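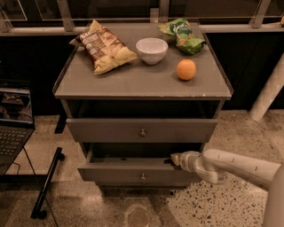 So what do you keep in the bottom drawer?

Whatever is on top of the cabinet when my sister calls to say she's parking.

That's how the system works, and it has worked for as long as I've lived on Clarton Street, which is long enough to have gone through one couch, two landlords and a really regrettable rug. The cabinet came first, though. I bought it before I had a bed! I had a mattress on the floor, a lamp with no shade and a gray two-drawer cabinet, and I thought I was doing great.

I got it out of the Fankhauser building the summer they shut the offices down. They were a payroll outfit, three floors of people typing, and when they closed they opened the doors and let everybody in the neighborhood walk through with cash. Desks were lined up in the hallway like cows. I went in for a chair. All the chairs had gone by nine in the morning (I found out later that a restaurant took the whole lot), so I wandered around feeling sorry for myself until I came to this little cabinet by a window with a sticker on its side that said 667.

"Is that the price?" I asked the man with the clipboard.

"That's the inventory number," he said. "Price is three dollars."

I gave him a five and he didn't have change, so he threw in a stapler. I still have the stapler. It has never once stapled anything, it just sort of bites the paper and lets go.

Getting the cabinet home was its own adventure. I rolled it on a borrowed dolly for eleven blocks, and on every curb the bottom drawer slid out and whacked me in the shin. By the fourth block I was talking to it. By the eighth we weren't speaking. A woman at the bus stop watched me go by and said, "You want to tie that shut, hon," and I said I was fine, and the drawer came out and got me again right in front of her.

I did tie it shut after that, with my belt.

Anyway, the drawer. It doesn't like to be closed. The top one is an angel, you nudge it with a knuckle and in it goes. The bottom one goes most of the way, thinks about it, and comes back out a few inches when you leave the room. I tried candle wax on the runners. I tried soap. I wrote to Pridex, whose name is stamped on the inside, and got a very nice letter back from a lady who said they only made lighting now, and would I care for a catalog? I said sure. It was a good catalog. I bought a lampshade.

After a while I quit fighting and started calling it the guest drawer, and the name stuck.

My sister comes by on her way home from the Helley plant, where she does quality control on jar lids, and if you have never been visited by a person who does quality control on jar lids, let me tell you, it's something. She doesn't say a word. She comes in, puts her purse down, and her eyes just go. Windowsill, stove, floor, cabinet. Especially the cabinet, since I put it smack in the middle of the room, where I can reach it from the couch and from the table both. Everything I eat for fun ends up on top of it. Chips, mostly. Sometimes a bowl for the chips, if I'm feeling fancy, which I get out and then don't use. And always an orange, so that there's an orange.

"Is that the same orange?" she asked me once.

"It's a different orange."

"It looks like the same orange."

"They're oranges," I said.

She picked it up and turned it around a couple of times like one of her lids, and I swear I held my breath. Then she put it back and said it was a nice orange, in a voice like she'd be filing something about it later.

Well, last August she called from the street. I had maybe a minute and a half, because she parks fast and there's only the one flight. I ran over to the cabinet, yanked the guest drawer wide open, swept my arm across the top and in it all went. Chips, other chips, bowl, a sock, a library book that was 46 days overdue. I shoved the drawer with my foot. I shoved it again. I sat down on the floor with my back against it and that's how she found me when she came in.

"What are you doing down there?"

"Stretching," I said.

She looked at the top of the cabinet. It was bare as a plate. I'd even gotten the orange.

"Where's your orange?" she said.

I had no answer for that. I'd planned for every question in the world but that one. And while I was sitting there working on it I felt the drawer start to push, slow and steady, right in the small of my back, the way it does. I scooted forward an inch. It came an inch. I scooted another one. My sister watched this whole business with her arms crossed, and I scooted clear out from in front of it, and out came the drawer with a crumpled bag of chips standing up in it like a sail.

She laughed so hard she had to hold on to the door. I hadn't heard her laugh like that since our mother's car got stuck in the car wash. She came over and sat right down on the floor in her work shoes and fished out the bag, and then the other bag, and then the bowl, and she lined them all up on top again. She held up the sock and I took that.

"You know how many lids I looked at today?" she said. "One thousand, three hundred fifty-five. I counted. I don't want to look at anything. I want chips."

So we had chips. I poured them in the bowl for company, and we ate them off the cabinet with the drawer hanging open between us, and she told me about a man on her line who hums, and I told her about the rug, which she said she had always hated, and I said then why didn't you ever say so, and she said she thought she had.

When she was leaving she gave the bottom drawer a little push with her hip. It went in all the way, click, and stayed there. I'd never heard it click before. I didn't know it could.

"There," she said, and got her purse, and took the orange with her for the drive.

It stayed shut until she got to the bottom of the stairs.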